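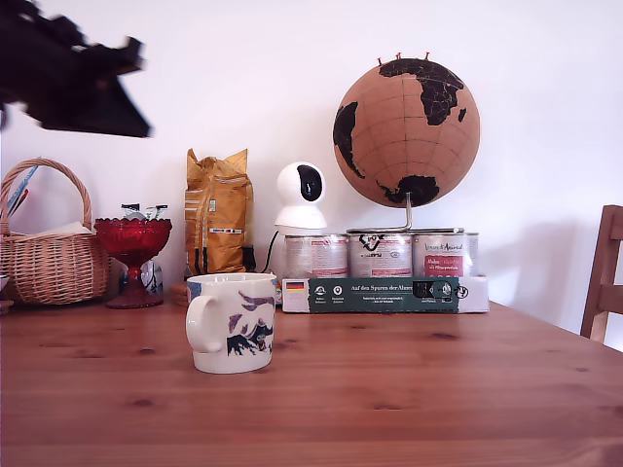

Notebook, October, the long pine table. Finally got the shelf-clearing job started and I'm really pleased with how it looks! The idea (Seija Suominen's, credit where due) is to put everything from the Nurkdale store room in one row along the wall, leave it there a few days, and see what people reach for. The cork globe has won me over completely, Africa and Europe in black and three red pushpins stuck in the top. Paavo wants it for the Brukau corner. I want it on my desk. We'll see.

Pine top oiled last week, 18 hours between coats, 230 grit after the first. The knots have come up lovely and dark. Should have done this years ago. Terence thinks one more coat by the window end, I'd leave it.

Basket: the wicker one is a keeper. Handle is sound, weave wants a going over with a damp brush. It's a catch-all for papers at the moment and Florence will go through them after lunch. Anything to do with Dosemia goes in her tray, NOT back in the basket.
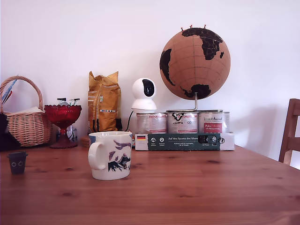
Does the table need a cloth under mugs now it's oiled? Coasters will do, and only until the last coat has had a fortnight to harden.

Sweets stay in the red glass bowl. It's such a good colour against all that pine, and Vlasta says her gran kept one just like it for buttons. Washing up liquid and a soft toothbrush for the facets, no dishwasher please.

Coffee: the Espinoza order came to 40 for the month, which is fine, but let's finish what's open before anyone starts another. Fold the tops down properly!

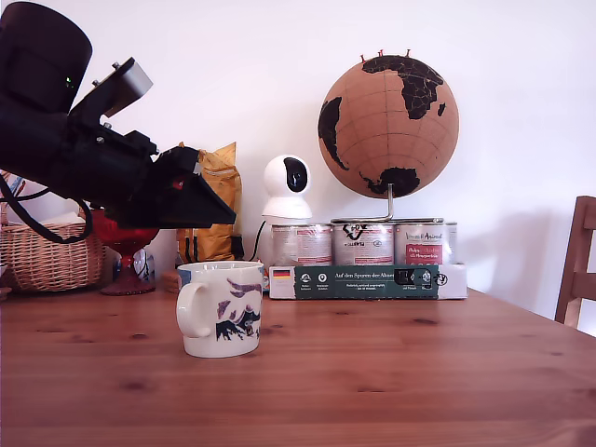

Back of the table: yellow bag, white camera, pet food tins.

Tins to go home with Paavo, whose cat is apparently not fussy. Still to do: find a proper lidded tub for the coffee, ask Seija about hooks for the wall behind (it's very bare), wax the underside if there's any left in the tin. 3 pm, stopping for tea.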